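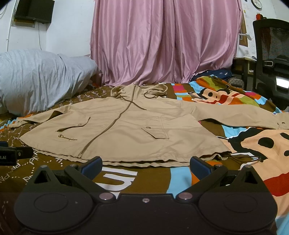
Beige hooded jacket, front side up, sleeves out, before folding.

Gisterden: a folding notes and photo collection

Hi! I'm Areti Andreadis and I put this collection together because I wanted one place with pictures of everyday clothes laid out on everyday beds. Store photos are all crisp white tables and steamed collars, and my laundry has never looked like that (yours hasn't either, I bet).

What's in it

There are 108 photos in the main folder, one garment per photo. Mostly jackets, sweatshirts and shirts. Each one has a line in notes.txt with the type of garment, the closure, whether there's a hood, and how I'd fold it. The bedspreads are whatever was on the bed that day, cartoon prints included.

How I lay out a hooded jacket

Front up, hood toward the far side of the bed, sleeves straight out to the sides. I don't iron first. Smooth the big creases with your palm and leave the little ones alone, they come back anyway. Then sleeves in across the chest, sides to the middle, bottom up to the shoulders, and the hood goes down over the top. Watch the drawstrings — if one trails out of the hem, tuck it in before the sides come over or you'll end up with a bump. Snaps on pocket flaps I leave fastened if they already are.

Labels

Left and right in the notes mean left and right as you look at the photo, not as you wear the thing. Evdokia Athanasiadis mixed these up for a whole batch in the first version and I've since fixed them, but if you spot one I missed please tell me! Brand names go in only when they're readable, so this jacket has "Champion" in its line. Colors are my best guess under bedroom light. Beige and cream are a bit of a mess, sorry.

Changes

June 4, 2019: added 5 jackets, renamed the hood column to "hood_yn", took out one duplicate.
Next batch should be up in July, mostly kids' coats from Markos Katsaros.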